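Holding the bin still: a conversation with the planning lead at Konstead
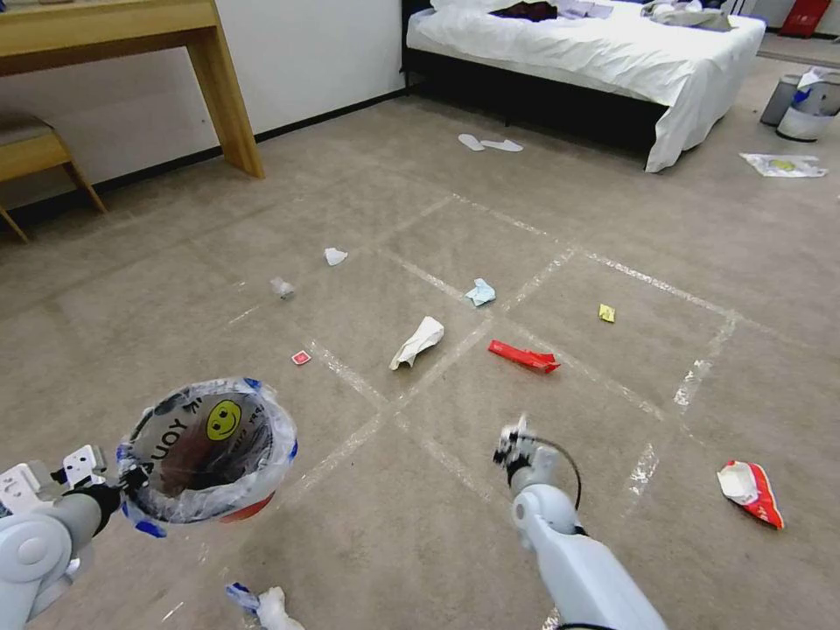 Left arm on the bin, right arm free for picking, in the bedroom test area.

Konstead's planning group has two people in it, and on 21st August its lead had been looking at right-arm trajectories since breakfast. The task is litter pickup in a bedroom. One arm carries a small bin, the other collects what is on the carpet. The software that decides the order of work is called Fluvell, and it was rewritten in July.

"The old version planned both arms together," the lead says. "Fourteen joints, one optimization. It gave nice motions when it converged, and it took too long when it didn't."

The current version treats the left arm as a slow fixture. Fluvell picks a bin pose, freezes it, and plans the right arm against it until the cost of reaching the next item passes a threshold. Only then does the bin move. Replanning runs at 10 Hz on the right arm and on request for the left.

Perception comes from a separate module, Tostwood, which returns a mask, a rough height and a grasp direction for each item. Crumpled paper is the easy case. "It stands up off the carpet, so you get usable depth," the lead says. "A flat wrapper has almost no height. Tostwood will find it by color and then hand us a grasp with an error bigger than the thing is thick."

Clear plastic is worse. Depth drops out on it, and the mask tends to break into pieces that the tracker counts as separate items. The fix was to merge fragments before planning and to keep the merged item alive for 29 cycles after the last detection. The lead does not consider this a good solution – a stale item can cost a full reach to an empty patch of carpet.

Tape lines on the floor cause their own trouble. Worn white tape looks a lot like a scrap of paper to a classifier, and the group added 784 labeled crops of tape and paper to the training set. False picks on tape fell by roughly half.

Then there is the question of what should be left alone. Slippers and clothing go on an exclusion list that is checked before ordering, so that the planner never sees them as candidates. "We had it as a penalty at first. A penalty can be outbid. Now it's a hard filter."

Asked about the bin liner, the lead opens the collision model. The rim is a rigid ring with a margin added for loose plastic, taken from the Kristiansen gripper library and widened by hand. Release happens above the ring, never inside it, which costs some accuracy with light items.

Next on the list is cable clearance at the right wrist. At present it is a fixed keep-out volume, and it rules out several low approach angles that the lead would like to have back.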